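Tollard White Workbench Top

I've had one of these tops in my own shed since July, and it's the thing I get asked about most, so I've finally got round to giving it a proper page. It's a plain white table top for small fiddly jobs: beading, clock bits, model railway wiring, mending specs at the kitchen end of the house if you haven't got a shed.

Why white? I used a dark green bench for years and lost more little screws on it than I care to think about. Drop a scrap of copper on a white top and you can see it straight away, even in the late afternoon with one lamp on. I do a fair bit of work with thin strip and wire, and this has saved my eyes (and my temper!) no end.
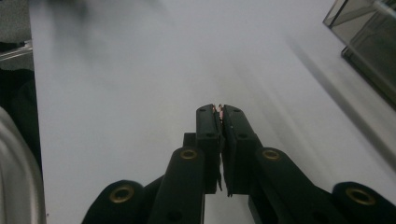 A thin coppery piece held up over a broad white table top.

Sizes are in millimetres. The standard top is 1000 x 600 and the small one is 600 x 500, and that one sits nicely on a folding frame. Both go on the Trolden legs if you've already got a set – the holes line up, I've checked. If your legs are from somewhere else, drop me a line with the spacing before you order and I'll tell you whether it's worth the bother.

Cleaning is easy enough. Warm water and a drop of washing-up liquid does for most things. Pencil comes off with an ordinary rubber. Superglue doesn't come off with anything I've tried, so put a bit of card down first. Please don't solder straight on to it either – I did, and there's a brown mark by my left elbow to this day.

Tops go out flat from the Cesbridge workshop, usually within the week. You can collect as well if you ring first, and bring a blanket for the boot. Legs, clamps and the Abernathy parts trays are sold separately, and I'd get the shallow trays, as the deep ones are a pain to pick small bits out of.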